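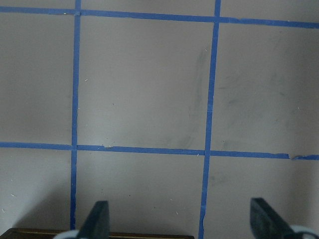 Page last changed: 14 May 2020

Blue tape and a good pair of scissors: a talk with the Clelden workroom

The person who keeps the Clelden workroom in order asked me to leave her name out of this, on the grounds that her sister in Millitham reads everything and would only ring up. So she will be "she" throughout, and I hope she forgives me for how much of her talk I have kept in. I rang in April meaning to ask two quick questions about the taped squares and we were still going when her soup boiled over.

She taught needlework and paper crafts for 27 years before she took on the workroom, and for most of that time, she told me, she was a dreadful putter-away. "I'd have the whole table covered by ten in the morning and I'd be hunting for the thimble under it all. I once lost a tape measure for a whole term. It was round my neck for part of that, I should think."

The squares came from a floor. She had been to lunch at Đàm, the noodle place on the corner, and while she waited she noticed strips of tape where the delivery crates were meant to go. "I thought, well, I could do that. I went straight to Ranis for a roll of blue painter's tape before I could talk myself out of it – I hadn't even taken my coat off when I started sticking it down."

It goes down by eye. I asked whether she measures first, and she laughed for quite a while. The lines lean a bit, the edges are ragged in places, and in one strip there is a little break where the tape doesn't quite carry through. "Oh, I know the one you mean. I look at it every day and I think, I must do that, and then somebody wants the glue. It's still a square. You can still put a thing in it."

What goes in the squares changes with the job. For card making she likes one for clean card, one for anything with wet ink and one for scraps, and she is fierce about the scraps. For mending she gives a square to each garment, with its buttons, so that a cardigan doesn't go home with somebody else's. The middle one she tries to leave for whatever is being worked on. "That's the hardest one to teach people. They see a nice bit of space and down goes the handbag."

Then there are the marks, the faint grey smudges that have got onto the surface between the lines. She has tried washing-up liquid and she has tried a rubber. She is coming round to them. "My mother's kitchen table had a ring on it from before I was born and we'd all have been upset if it had gone. I'll have another go at these in the summer, with a bit of bicarb, but I shan't lose sleep."

We got on to scissors next, as I had been warned we would. She holds that a workroom can manage without nearly anything else, and that the trouble with scissors is that they walk. They get carried off to open a parcel and that is the last you see of them until the parcel has been put in the recycling. So they have a box, a plain open one in plywood, very like a drawer that has lost its chest, and when they are not in a hand they are meant to be in there. "Orange handles, look. You can find orange under anything. I'd never buy black ones again."
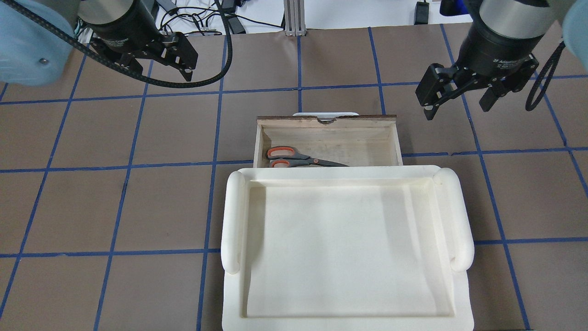

On starting your own

I asked what she would tell a reader with a messy table and a free afternoon. She said to clear it and wipe it, and to let it dry properly, as tape won't hold on a damp top. Then to lay two strips one way and two the other, press them down with the back of a spoon, and live with it for a week before adding any more.

"And make them big. People make them too small, they get carried away, and then nothing fits and they go back to heaping. A square wants to be big enough for the thing and for your hand round the thing."

She changes a strip when it starts to lift, one at a time, peeling slowly and low to the table. The rest of the roll lives in her apron pocket. I had a few more questions about glue, but by then there was the soup to see to.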